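推行公共图书馆旧书流转工作满一年
达拉里公共图书馆负责人接受本刊专访

2023年1月11日

达拉里(Dalari)公共图书馆的旧书流转工作已运行一年。日前,该馆流通部门负责人就藏书剔旧、社区转赠及下一阶段安排接受了本刊专访。

据介绍,该馆一年来共整理下架图书2436册,其中515册转入特瓦尔(Twal)社区阅览点,其余按规定分别调拨、入库或注销。“剔旧不能只看借阅次数,”该负责人表示,“地方史料即使多年无人借阅,也必须保留。”每批书目均须由两名馆员分别审核,意见不一致的暂缓处理。

谈及读者的疑虑,该负责人坦言,起初曾有读者来信,担心馆藏因此缩减。馆方随后将拟下架书目在阅览大厅公示40天,读者可书面提出保留意见。“有几种早年的农业手册,就是根据读者意见重新上架的。”

在经费方面,运输费用由馆方承担,书目数据由勒尼克斯(Lernix)公司协助整理。该负责人指出,目前最突出的困难是各阅览点的编目标准不一,同一种书往往有多个索书号,给通借通还带来不便。

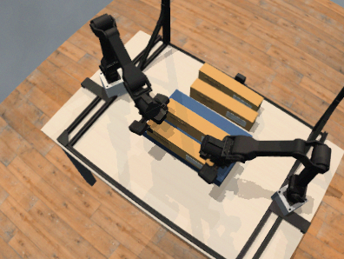
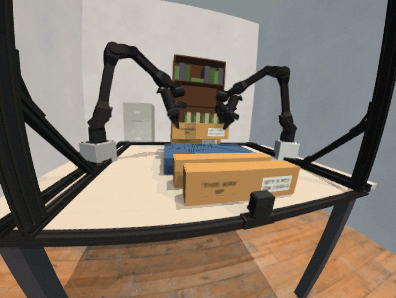 转赠图书的交接规程将于2月修订。按照现行做法,图书送达阅览点后,由双方当面清点并签字。该负责人说,修订稿将对装箱作出统一规定:一律使用纸箱,即上方第一张图中台面和蓝色托盘上的那一类,每箱附书目清单一份,箱外注明类别和接收单位。“过去有的用布袋,有的用绳捆,书角磨损比较多,接收方核对起来也费时间。”新规程还将明确破损图书的退回期限。

对于特瓦尔以外的社区何时纳入流转范围,该负责人表示,馆方已收到两份申请,正在核实场地和开放时间,结果将在馆内公告栏公布。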